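Search this repository Go to file

# Tresden Table Sets

Notes and records about laying and clearing a small table

Last updated: October
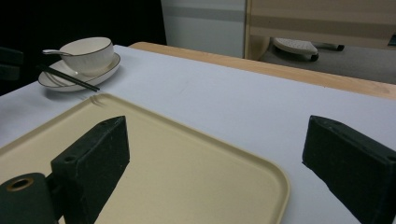 *Tray on the white tablecloth, with a place setting further back on the table.*

## What is in this repository

Tresden Table Sets is a collection of short records about one ordinary household activity: a person wants to eat, so a table must be laid, and afterwards it must be cleared. The collection has 233 records. From these, 228 are complete and 5 are kept in a separate folder, because the notes for them were not finished.

Each record has a picture folder and a small text file. The text file says which tray was used, which cloth was on the table, what was already laid at the start and what had to be carried. I wrote all text files by hand, in the same order of fields, so they can be read by a person without any special program.

## The table

The table has a light wood top. The white tablecloth does not cover all of it, and at one side the wood stays visible. I did not correct this between records. In the notes the uncovered part is called "bare edge", and things placed there get the value `wood` in the field `surface`. Things on the cloth get the value `cloth`. If a plate stands half on one and half on the other, the value is `both`.

The light in the room is not always strong. In the dim records the cloth can look a little gray or lavender, but it is the same white cloth. Please do not use the color in the pictures for deciding which cloth it is. Use the field `cloth_id`.

## The tray

The serving tray is plastic, in a pale beige or cream color, rectangular, with rounded corners and a low rim. The rim has small ridges in one place. In the first version I described the tray as "white" in many text files, and this made confusion with the cloth. Now the word is "beige" everywhere.

A tray can have one of these states:

- `empty_start`: nothing is on the tray at the beginning of the record
- `loaded`: the tray carries things which must go to the table
- `return`: the tray receives things from the table
- `parked`: the tray is on the table but has no task in this record

The state `parked` was added later. Before that, I wrote `empty_start` also for trays which were only standing there, and it was not correct.

## Place settings

One place setting means the things for one person. It is one unit in the notes, even when it is not complete. If a fork is missing, the setting is still counted and the missing piece is written in the field `missing`. There are never more than 2 settings on the table.

I use simple names: plate, bowl, cup, glass, fork, knife, spoon, napkin. A saucer is written as plate with the remark "small". I know that some people would prefer a longer list of names, but with the short list I made fewer mistakes.

## Folders

- `laying/` records where things go to the table
- `clearing/` records where things go back
- `unfinished/` records with missing notes
- `notes/` my remarks about the cloths, trays and dishes

The file names start with the activity and then a number. The numbers have gaps. I did not fill them, so that old links still work.

## Known problems

1. In 3 records the cloth was changed in the middle. They have two values in `cloth_id`, separated by a comma. If your reader expects one value, it will stop there.
2. "Left" and "right" in the notes are always from the side of the person who would sit at the setting. This is often different from left and right in the picture.
3. Glasses without color are difficult to find on the white cloth. I marked the ones I know with `hard_to_see`.
4. The word "napkin" is used for paper and for textile.

## Use and changes

You can use the notes and the pictures for study and teaching. If you publish something with them, please write the name Tresden Table Sets and the month of the version.

When you find a wrong value, open an issue with the record number and the name of the field. Please put one record in one issue, it is much easier for me to follow. Corrections to my English are also welcome.

2 comments · Share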